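El valor de los recipientes comunes

En los centros infantiles se discute mucho sobre qué juguetes adquirir y muy poco sobre dónde guardarlos. Esta Dirección considera que la segunda cuestión merece igual atención. En noviembre del pasado curso, la ludoteca Wulavach sustituyó sus 24 cajas clasificadas por unos pocos cajones comunes, y la medida suscitó objeciones que conviene examinar con calma.

La principal fue formulada por Gaëtan Cordier, para quien mezclar peluches, figuras de plástico y botes en un mismo cajón equivale a renunciar al orden. El argumento es respetable. Sin embargo, la clasificación estricta exige del niño un criterio que pertenece al adulto.

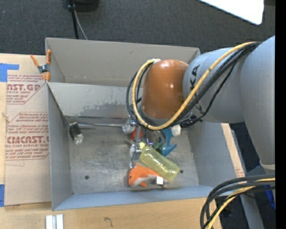
Un cajón de metal admite rayaduras, se limpia con un paño y no obliga a decidir si un pez de peluche corresponde a los animales o a los tejidos. Quien recoge termina antes y quien busca encuentra, de paso, otras cosas.

Debe reconocerse que el sistema tiene límites. Las piezas pequeñas se pierden en el fondo, y un inventario de 200 artículos no puede confiarse por entero a recipientes sin etiqueta. Para ellas proponemos conservar bolsas cerradas y una revisión mensual a cargo del personal.

Solicitamos, por tanto, que el nuevo reglamento permita a cada sala elegir su modo de guardar.

Ertuğrul Şimşekoğlu
18 de octubre de 2019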